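**Participants wanted: sim manipulation study, Vikik group (remote ok, paid)**

Nov 21, 2022

Looking for people to teleoperate a simulated arm and/or rate policy rollouts. Start in March. No robotics backround needed for rating, some practice with a gamepad or VR controller helps for teleop.

Short version of what we're doing. We train policies entirely in simulated kitchens, then ask whether sim scores predict which policy does better on hardware. First pass (the Brenness set, 2512 episodes) said yes for clean counters and mostly no for cluttered ones. Policies that ranked high in sim would drop to the bottom once there was junk near the target. We think our clutter was too tidy. So: new scenes, weirder objects, more human demos in them.

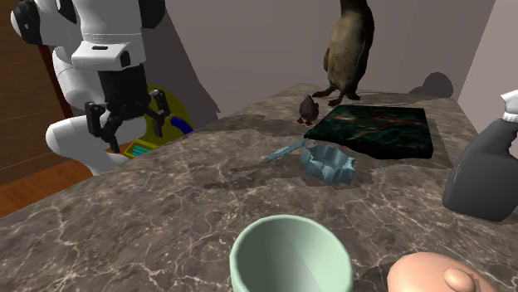

*Cluttered counter scene, simulated. Gripper open over the left side.*

Second set is called Zarkham. Target is 2769 episodes and we have 467 so far, nearly all of them driven by Bảo and Marwa, which is a problem. Two people's habits are all over the data. Both of them come in from above every time. We want different hands on it.

**What you'd do**

- Teleop: 100 episodes each, split over as many sittings as you like. Pick, place, push things aside. Failed episodes count, don't delete them
- Rating: watch pairs of rollouts, say which one did the task better, type a line on why. Can be done on a laptop
- Short call at the end with Farzana Orakzai, who runs the ratings side

**Who**

18+, comfortable reading instructions in English. Left handers very welcome, we have none. If you worked on Brenness you can rate but not drive, sorry. Own VR headset is a plus for teleop; gamepad works too, bit slower.

**Pay**

Hourly, same rate for both jobs, training session included. Paid monthly. Details in the consent form, ask for it before you commit to anything.

**To sign up**

Write to Zbigniew Głowacki thru the Vikik contact form, subject "Zarkham". Say teleop, rating or both, your time zone, and what controller you have. No CV. For questions about consent or how the recordings get stored ask Thư Đồng instead, same form.

Teleop slots get asigned first come first served. Rating stays open longer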